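Fórum Melireck › Manipulação e aprendizado › Artigos e resultados

Tópico: 3093 demonstrações com garra de mão e o robô continua sem saber dobrar pano

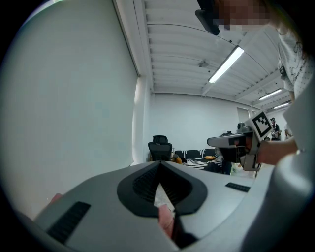 ferrugem_fina
15 de maio de 2022
Terminamos a rodada da Nyanda: 3093 demonstrações de duas mãos, 13 operadores, nenhum robô na coleta. A política treinada só com isso dobrou o pano em 36% das tentativas. Com teleoperação, mesmo número de horas, ficamos 5 pontos abaixo. Ganhamos, portanto, de um adversário que também perde.

polia_torta
5 pontos com quantas tentativas por condição? Se foram poucas, isso aí é ruído com gráfico bonito.

ferrugem_fina
Cem por condição. O gráfico é feio, pode conferir.

gatilho_mole
Parabéns pelo resultado. Uma dúvida: a pose relativa entre as garras vem do marcador ou do SLAM de cada uma? Na Trukitz usamos SLAM puro e parede branca lisa era um convite para a trajetória sair passeando pelo teto.

ferrugem_fina
SLAM em cada garra, e o marcador corrige a relativa quando uma enxerga a outra. Quando não enxerga, rezamos - e descartamos o episódio se o erro passa do limite.

polia_torta
Então vocês filtram justamente os episódios em que as mãos se afastam. Aí a política aprende a dobrar pano de braços colados. Não me parece comparação justa com a teleoperação, que não perde nada disso.

ferrugem_fina
Perde paciência do operador, mas essa coluna não entra na tabela. O ponto é bom, vou rodar sem o filtro.

z_eixo
Discordo do polia. Dado ruim de pose estraga mais do que falta de variedade. Vimos isso com o conjunto da Prultatby, sem filtro nenhum, e o braço cumprimentava a mesa.

polia_torta
Por isso mesmo quero ver os dois números lado a lado.

ferrugem_fina
Sai em setembro, se a fila da GPU deixar. Por enquanto subi a lista dos episódios descartados na pasta do projeto.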